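Wrist view and the tube task

Wednesday was the fourth session on the Jastum arm, and the first where I threw away fewer demonstrations than I kept. The task is glassware handling: pick up a capped test tube, carry it across the counter, lower it into a rack. Everything is teleoperated through the Niller leader arm, one operator, one follower.

The target is 600 usable episodes. I started with hand guiding, pushing the arm through the motion with gravity compensation on. It records clean joint trajectories, but my forearm was in the wrist camera for most of each run, and a policy trained on that learns to expect a forearm. Remote control is slower and I make worse grasps with it. The recordings are still better.

Changes since the last post:

Leader-to-follower scaling is down to 0.7. At 1:1 my hand tremor showed up as finger chatter against the glass.

Gripper force is capped in software. The old cap was set for plastic parts and I had forgotten about it.

Episodes now end on a foot pedal. Reaching for the keyboard added a twitch to the last 4 frames of every run, and Bogdan (the training box) was faithfully reproducing it.
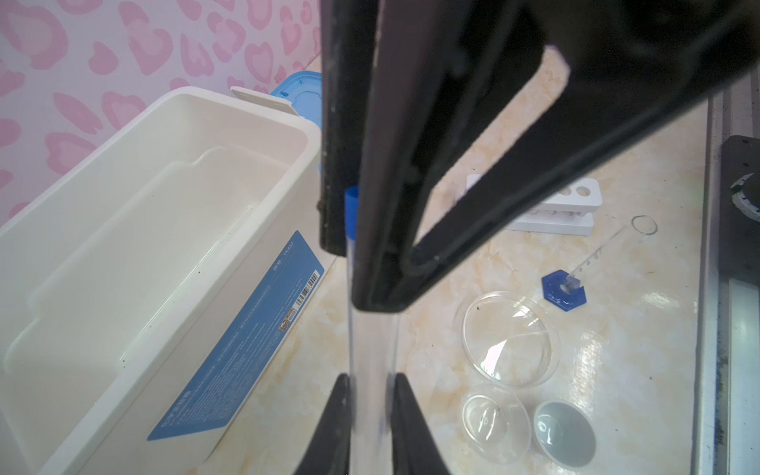 Clear glass remains the main problem. The tube has almost no contrast against a pale marbled countertop, so the cap ends up being the feature that matters. I tried masking the caps in one batch and the grasp predictions drifted down the tube by 7 mm. Caps stay on and visible for now.

Next I want to vary the clutter between episodes instead of between sessions. The Jarnitz logger can tag layouts, but only if you restart it, so that needs a patch first.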